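Home Programmes Grants Reports Contact

Skála Clothing Reuse Programme
Progress report to the Endberg Fund
Prepared by Elba Cabral, Programme Manager
Feb 12, 2021

The programme collects unwanted clothing from households in Vekenstead and passes it on, free of charge, to residents referred by local advice services. This report covers the period since the award was made in October and should be read with the budget statement already supplied.

Collections began on schedule. During the period 1,383 garments were received, of which 537 have been issued to referred residents. The remainder are in storage, awaiting sorting or set aside for textile recycling. Seven collection points are now open, one more than was set out in the application. The additional point, at the Hiltine estate office, was agreed after residents there asked for somewhere closer than the town centre.

Sorting has been slower than planned. Restrictions on the number of people permitted in the building have meant shorter shifts, and donations received in damp weather have had to be aired before they could be graded. Grímur Bjarnason has revised the rota so that washing and grading are carried out on separate days. The backlog has fallen since this change, although it has not been cleared.

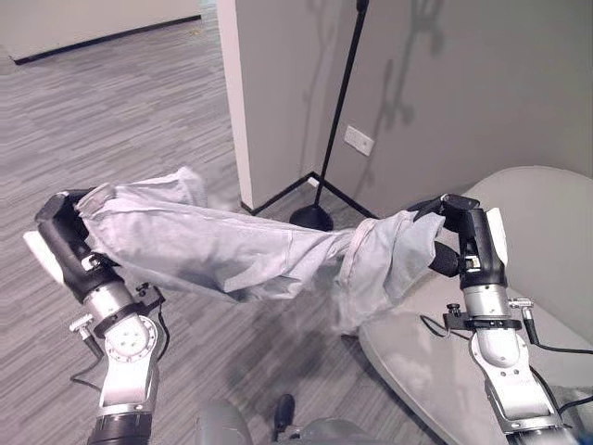
Grading standards were reviewed in January. The previous guidance dealt well with stains, broken fastenings and worn cuffs but gave little direction on general appearance, and sorters were reaching different decisions on similar items. Soft garments were the main difficulty. A pale grey piece as creased as this one, bunched into folds along its length, could be passed by one sorter and rejected by another. Under the revised guidance creasing alone is not a ground for rejection, and items are to be pressed before a decision is made.

Expenditure is within budget overall. Transport costs were lower than forecast, as fewer journeys were made in December. Laundry costs were higher, and we request the Fund's consent to move part of the transport underspend to that heading. No change to the total award is sought.

Demand for children's coats and school shoes continues to exceed supply. A targeted appeal will be made through local schools before Easter. We also intend to offer 40 appointment places each month, replacing the present drop-in arrangement, once the referral agencies have confirmed their contacts.

The lease on the storage unit expires in June. The landlord has offered a renewal on the same terms and a decision is required by the end of April. A copy of the draft lease will be sent to the Fund separately.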